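I went to the comics fair in Galtau on 24 Nov 2019, mostly for the horror manga tables. There were 13 of them in the back hall.
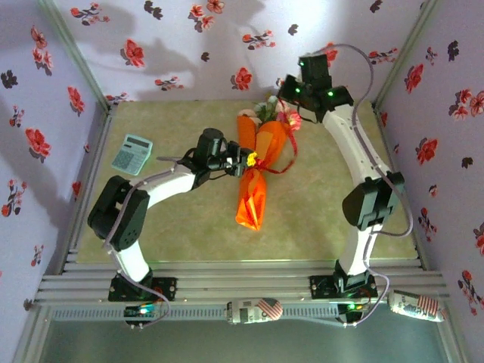

Floral paper on three walls.

Melur Mangundap had two long ghost stories out from Slaoui, both in black and white with heavy inking. I bought the shorter one and read it on the train. 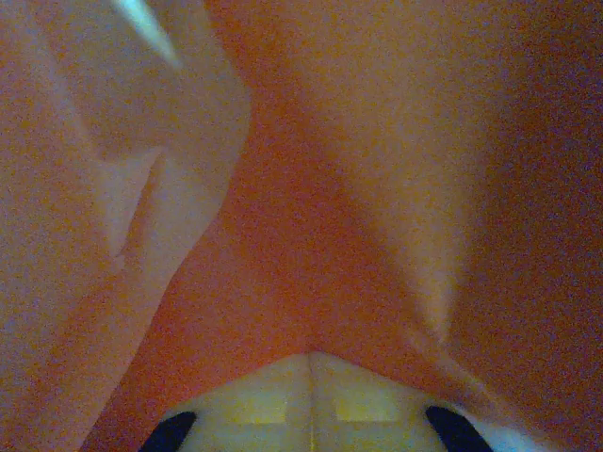

Does Feditz still sell back issues?
They had four boxes of them, mostly from the first run.

Sandra Greenwood's talk on page turns was full, so I stood.

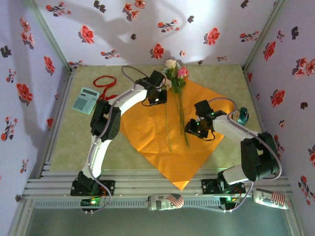 Her new book, Wedaditz, is set in one boarding house and comes out in May. She showed six pages of it. The rooms are drawn very plain, and I kept thinking they could use white walls with red and dark flowers like the ones here. I have it on order.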